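Ticket 587
Queue: Pryor cell, safety / standards
Status: open, waiting on Nokano
Priority: was low, now medium

Reported: arm drops into protective stop when the tool goes low over the board. Not every cycle. Screen says speed limit exceeded, zone 2.

9:40 am
Pulled the log. 21 stops since the May update. All in zone 2, all on the way down. None in zone 1. Somebody cleared them from the pendant and kept going. Please don't. Cell rule is two stops same cause = stop work and open a ticket. It's on the door.

10:15
Compared safety settings to the signed sheet. Checksum doesn't match. Speed cap in zone 2 is set lower than the sheet, so it's the safe direction, but still an unsigned change. Brerow updater may have reloaded defaults, can't prove it yet. Saved both versions to the ticket folder before touching anyting.

10:50
Reduced speed, one person on the enable switch, one watching. Ran the approach by hand to the hover point.

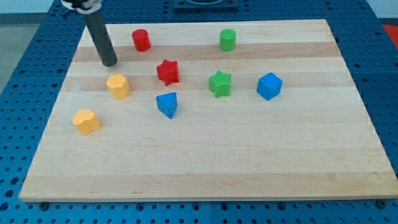

Good practice sheet for this cell needs a rewrite, section on hover height especially. It gives one number measured from the table, and the table isn't what we'd hit. With the rounded tip just off the wood like that, next to the yellow hexagon and the red cylinder, the number that matters is clearance over the board, plus a second one for travel over the tallest block. Proposing both get written down and checked any time the board or the set of pieces changes. Also no sideways moves below travel height, period.

11:30
Question from Pronia side: can we just raise the cap and close this? No. Cap change means new sheet, new checksum, two signatures, stop test repeated. Same as last time.

1:05 pm
Put the signed settings back, checksum matches now. Stop test done and logged. Left program speed at 3000 in the job file, that's the programmed value and not the safety cap, people keep mixing theese up.

To do
- Nokano to confirm if updater touches safety files
- lock pendant reset behind the lead login
- hover / travel heights into the sheet
- keep at reduced speed until signed

Not closing yet.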